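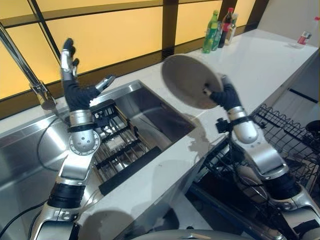 日常生活中的证据 第四讲讲义
厨房水槽边的“实验证明”
修订于2024年10月5日

关于这份讲义

上一讲讲保健食品,课后有几位同学说,那些广告一眼就能看出有问题,不值得花两节课。这个意见我接受一半。夸张的东西容易识破,麻烦的是那些听上去很合理、我们也懒得怀疑的说法。洗碗就属于后一类。洗洁精能除菌,海绵很脏,洗碗机比手洗省水,热水洗得更干净,这几句话在座各位大概都说过,我自己也说过。问一句“你怎么知道的”,多数人答不上来,或者答“不是有研究吗”。

这一讲就来看那个“研究”。材料里用到四个名字:洗洁精Valusine,海绵Zurby,洗碗块Nellura,以及Coughlan公司出的一份用水报告。材料复印件在课程网盘,请在上课之前读过。没有读的同学,讨论环节请坐着听。

先说清楚范围。这门课不教你怎么洗碗,也不推荐牌子。我家里用什么,与论证无关,下课也不要来问。

一、把句子拆开

Valusine瓶身上的句子是这样写的:“实验证明,可去除99.9%的细菌。”

这句话几乎没有撒谎的余地,原因是它几乎什么都没有说。谁做的实验?去除的是哪一种细菌?在什么表面上?用的是原液还是稀释液?接触了多长时间?和什么相比?

请注意“可”字。中文广告里这个字的用处极大。“可去除”的意思是在某种条件下曾经去除过,至于你家水槽是否符合那种条件,句子不负责。英文里对应的是can和up to,性质一样。

再看“去除”。一般读者会把它读成“杀死”。可是去除也包括冲走。油污和食物残渣被表面活性剂包裹、被水流带走,附着在上面的微生物也跟着走了,这当然算去除。问题在于,那样的话普通洗洁精也能去除,甚至清水加上用力搓也能去除一部分。厂家写这个数字时希望你想到的,是自己的产品有某种特别的能力,而实验未必检验过这种特别的能力。

课堂练习:把这句话改写成一句可以被证明为错的话。上一届Niamh Horgan的改写是:“把Valusine按瓶身推荐的用量稀释,在沾有某种指定细菌的瓷片上静置五分钟后冲洗,残留菌数比用同温清水静置五分钟后冲洗更少。”

句子变得很难看,也没有人会把它印在瓶子上。可是它有一个好处,做了实验以后我们能知道它对不对。我批作业的时候宁可看到这样难看的句子。

二、99.9%是一个什么样的数

百分比的毛病,在于它把起点藏起来了。

设想表面上原来有1,000个活菌,去除99.9%之后剩一个。听起来非常好。起点再高三个数量级,去除99.9%之后剩下的恰好又是1,000个。同样的百分比,后一种情况的终点等于前一种情况的起点。只报百分比而不报起点,读者无从判断终点意味着什么。

微生物学里习惯用对数来写,降低三个对数值就是99.9%,降低两个对数值就是99%。两者的差别在广告上看是0.9个百分点,在剩余菌数上是十倍。所以有同学说“99%和99.9%差不多嘛”,这个话不对;而另一些同学说“99.9%就是干净了”,这个话也不对。

那么起点从哪里来?标准的实验室做法,是把培养好的菌液涂在载体上。好处是可以重复,甲实验室和乙实验室能互相核对。坏处是谁家的碗也没有涂过菌液。真实的碗上面有蛋白质、淀粉、油,有干掉的粥,这些东西会消耗有效成分,也会保护下面的细菌。实验方案里如果加了模拟污物,通常会写明;如果没有写,我倾向于认为没有加。Valusine的那一页技术说明没有写。

我给厂家发过邮件询问,七月发的,收到一封感谢我关注的自动回复。这个事情能说明什么?说明我没有得到答复。它不能说明实验做得不好。请各位在自己的报告里也分清这两件事,没有公开和没有做过是两回事,怀疑要落在有根据的地方。

三、和谁比

去年我让学生从材料里找“对照组”三个字,很多人找到了一个叫“空白对照”的栏目,就认为这一关过了。

空白对照的意思是什么都不做。把涂了菌的瓷片放在那里,不洗,过一段时间再数。拿洗过的和没有洗过的相比,得出洗过的更干净,这个结论我们不需要实验室也能接受。它回答的是“洗比不洗好吗”,而消费者站在货架前面的问题是“这一瓶比旁边便宜的那一瓶好吗”。要回答后一个问题,对照必须是旁边那一瓶,最好再加一组清水。

更讲究一点,操作的人不应该知道手里拿的是哪一瓶。搓洗是要用力的,用多大力,搓几下,冲多久,都由人来决定。一个希望新产品胜出的人,不需要有任何作弊的念头,多搓两下就够了。

Laurențiu Tudose在课上提过一个反对意见,我认为提得好,照录如下:洗碗这种小事,要求双盲是不是太苛刻?厂家又没有说它能治病。

我的回答分两层。第一,双盲在这里很便宜,换个瓶子、贴个编号就可以,苛刻不苛刻要看成本。第二,要求的严格程度确实可以随后果调整,如果包装上只写“洗得干净”,我不会追究。但是它写了“实验证明”。用了实验的名义,就按实验的规矩来看。这几个字是厂家自己要写的。

四、代用指标

我们真正关心的是什么?多半是家里的人会不会因为碗没有洗干净而生病。可是几乎没有一份产品材料测量过生病。它们测的是菌数。

菌数是代用指标。代用指标并非不能用,医学里到处都是,血压就是一个。血压之所以被接受,是因为有大量证据把它和后来的结局联系起来。厨房表面的总菌数与家庭成员腹泻之间的联系,远没有那么牢靠。总菌数里绝大部分是对健康人没有什么影响的环境细菌。一块海绵上的总菌数很高,这件事本身告诉我们它潮湿、有养分,仅此而已。

Zurby海绵的宣传册用的正是这一招。它放了一张柱状图,左边是普通海绵,右边是Zurby,左边很高,右边很矮。纵轴写的是“细菌量”,没有单位。横轴没有写使用了多少天。图下面一行小字说“含致病菌风险显著降低”,而图里根本没有区分致病菌和非致病菌。从柱子到小字,中间跳过了整整一个推理步骤。

常见的还有“比马桶圈还脏”这种比法。这个比法成立的前提,是马桶圈很脏。马桶圈是干燥光滑的表面,又经常擦,菌数本来就不高。拿一个人们以为很脏、其实菌数不高的东西做参照,任何潮湿的物品都能轻易胜出,手机、砧板、键盘,都当过主角。以后看到这个句式,可以直接跳过。

厨房里真正值得当心的,是生肉生禽的汁水沾到不再加热就要吃的东西上。这条路径有明确的机制,也有暴发调查的支持,各国的食品安全建议在这一点上也比较一致。它卖不出什么新产品,所以宣传册里不太提。

五、问卷里的满意度

Zurby宣传册第二页说:“九成用户感觉厨房更卫生。”

脚注倒是很老实,值得表扬。发出问卷771份,收回137份。请自己算一下回收率。不到两成。

没有回答的那八成多是什么人?我们不知道。可能是太忙,可能是没有用过,可能是用了两天就扔掉了。愿意花时间给一块海绵填问卷的人,对海绵多少有一点感情,这种人给好评不奇怪。“九成用户”里的用户,应当写成“回信者”。

还有“感觉更卫生”。卫生与否怎么感觉?气味,颜色,手感,以及刚刚花了钱的事实。Zurby里加了柠檬香料,气味当然会影响回答。如果让我来设计,我会给一半人寄没有香料的,另一半人寄有香料的,其余完全一样,再问同样的问题。这样至少能知道“感觉更卫生”里面有多少是柠檬。

Anca Gavrilă问,样本量要多大才够。这个问题每年都有人问,而且每年都问在错误的地方。回收来的一百多份,对于估计一个比例来说并不算少,抽样误差是可以接受的。毛病出在它们是怎么来的。把问卷发给十倍的人,用同样的方式收回来,得到的是一个更加精确的偏差。数目大了只会让人更放心地相信错的东西。

六、手洗费水吗

Coughlan的报告是这一讲的重点材料,请翻到那张总表。

报告的结论是洗碗机比手洗省水。这个结论流传很广,我的预期也是它在不少情况下成立。但这份报告能不能支持它,要另外看。

报告找了40户家庭,请他们在测试间里手洗一整套规定的餐具,测用水量;然后把同样一套餐具放进洗碗机,用节能程序跑一次,再测。手洗的平均值比机洗高出一大截。

第一个问题,这些人是怎么洗的。报告在附录里承认,相当一部分人全程开着水龙头。他们在自己家里也这样吗?水费由自己付的时候,和在测试间里有人付的时候,同一个人的习惯可能不一样。报告没有在家里装水表做核对。

第二个问题,平均值掩盖了差别。附录里的个体数据显示,用两个盆子、一个洗一个漂的人,用水量与机洗相差很小,有几户还更低。把他们和开着水龙头的人平均在一起,得到的“手洗”,其实没有哪一户是这样洗的。比较公平的说法是:开着水龙头洗,比机洗费水得多;用盆洗,差别不大,要看具体的人。

第三个问题,机洗这一边用的是最好的情况。洗碗机装满了,用的是节能程序,餐具没有预冲。可是预冲是非常普遍的习惯。很多人先在水槽里把碗冲得差不多干净,再放进机器。这部分水应当算在机洗名下。报告的处理办法,是在正文里建议消费者不要预冲,然后按照不预冲来计算。把建议当成了事实。

装满也是一个假设。一口人的家庭,攒满一台机器要好几天,多数人等不了,半满就开了。大盘子、炒锅往往放不进去或者很占地方,还是要手洗。中餐的餐具构成和报告里那套规定餐具差别很大,报告里一口锅也没有。

第四个问题,功能单位。这个词来自生命周期评估,意思是比较的时候双方必须提供同样的服务。一套餐具洗干净,什么叫干净?报告对机洗的结果做了目测评分,对手洗的结果也做了,可是评分的人是同一批,而且知道哪些是机洗的。这一点和第三节的问题相同,不再重复。

另外,省水和省能是两笔账,报告在摘要里把它们合成了“更环保”。手洗用冷水还是热水,热水用电烧还是用燃气烧,当地缺水还是缺电,都会改变结论。制造和运输机器的那部分,报告声明不在范围之内。不在范围之内可以,那么摘要里就不应该出现“更环保”这种没有边界的词。

Gheorghița Neagu在作业里替报告辩护,说每一项研究都要有边界,把什么都算进去就永远做不完。我同意。边界可以窄,结论要跟着窄。我对这份报告的全部意见可以归到这一句上,其他都是细节。

七、水温的传说

“用热水洗可以杀菌。”

人手能忍受多久的热水,各位可以回家试,小心不要烫伤。要靠温度本身在短时间内杀死常见细菌,需要的温度高于手能够从容浸泡的温度。手洗时用热水,好处主要在于油脂更容易软化、乳化,洗起来省力,干得也快一些。好处是真的,名目是错的。

洗碗机的高温程序是另外一回事,机器里没有手,水可以热得多,时间也长。因此“洗碗机杀菌效果更好”这个说法,就高温程序而言有道理。但是请注意,第六节里用来证明省水省电的是节能程序,温度较低。同一份销售材料里,讲省的时候用节能程序的数据,讲杀菌的时候用高温程序的数据,读者会以为买回来的机器同时做到这两件事。Nellura洗碗块的折页就是这么排版的,左页讲节约,右页讲除菌,两边的小字各自注明了程序,合起来看才发现不是同一个。

这种手法我没有找到通行的名称,批作业的时候姑且叫它“拼接”。每一个数字单独看都有出处,错误发生在两个数字之间。查核事实的人一条一条查,条条都过。

八、谁付的钱

这一节故意放在后面。很多同学一上来就翻资助声明,看到是厂家出钱,把材料扔到一边,觉得自己很有批判性。这叫偷懒。厂家出钱的实验也可能做得很规矩,独立机构的实验也可能一塌糊涂。资助来源提示你应该在什么地方多看两眼,它不能替你看。

要多看的地方,我列几处:

比较对象是谁选的。选一个弱的对手,比修改数据省事得多。

测了哪些指标,报告了哪些。如果方法部分说测了五项,结果部分只有三项,另外两项到哪里去了。

什么时候停止的。是事先定好的时间,还是看到好看的结果就停。

有没有同类的、结果不好的实验没有发表。这一条从单份材料里看不出来,只能存疑。

Coughlan的报告资助声明写得完整,作者中有公司雇员也写明了。它的毛病前面讲过,没有一条需要靠“他们收了钱”来解释。反过来,Valusine的技术说明没有署名,没有日期,没有实验室名称,我们连该怀疑谁都不知道。就透明程度来说,前者好得多。Paula Roman在课堂讨论里指出过,如果我们对公开数据的人批评最多,对不公开的人反而无话可说,等于在惩罚公开。我想了很久,没有完全令人满意的答案。目前的办法是打分时把透明单独列一项,分值给得高一些。各位有更好的办法可以写在作业里。

九、怀疑到哪里为止

每年讲完这一讲,都有人得出“所以什么都不能信”的结论。这个结论比轻信还要省力,我不接受。

就手头的材料和一般的知识,下面这些话我愿意说,把握由大到小。

用洗洁精加水搓洗,再冲干净,对普通家庭的餐具是足够的。

生肉用过的砧板和刀,先洗再切别的,或者分开用。

碗晾干比用一块潮湿的旧抹布擦干要好,抹布本身干净的话另说。

开着水龙头从头洗到尾,费水。

满载并且不预冲的洗碗机,多数情况下用水不多于手洗。

海绵应当拧干,放在通风的地方,有异味就换。至于要几天一换,我没有见过让我信服的数字,网上的各种天数大多是互相抄来的。

抗菌洗洁精在家庭里比普通洗洁精能减少疾病,这一条我没有见到可靠的证据。没有见到证据,我就不为它多付钱。你愿意付,是你的自由,只是不要引用瓶子上的话来说服别人。

以上任何一条,如果有同学拿得出好的证据,我可以改。这份讲义已经改过几次,前一版关于木砧板和塑料砧板的一段写得过于肯定,已经删掉。

课后作业

任选家中一件清洁用品,抄下包装上全部与效果有关的句子,不要漏掉小字。

挑出其中一句,按照第一节的办法改写成可以检验的形式。改写之后写明你需要什么对照,测量什么,由谁来测,什么样的结果会让你认为原句是错的。最后一项必须写,没有写的退回。

再读一遍Coughlan报告的摘要,用不超过三句话重写,使每句话都有正文或附录的数据支持。不允许加入你自己查到的其他资料,这项练习只考察结论与数据是否相称。

不要写“厂家都是骗人的”。不要写“有待进一步研究”,除非你说明是什么研究。

讨论环节的分工与上一讲相同。主讲Zurby宣传册的小组请把那张柱状图重新画一遍,补上纵轴单位;补不出来的话,在原来的位置写“不详”。

下一讲讲睡眠监测,请提前在网盘里下载材料,并记录自己连续几天的入睡时间,用纸笔记,暂时不要看手环。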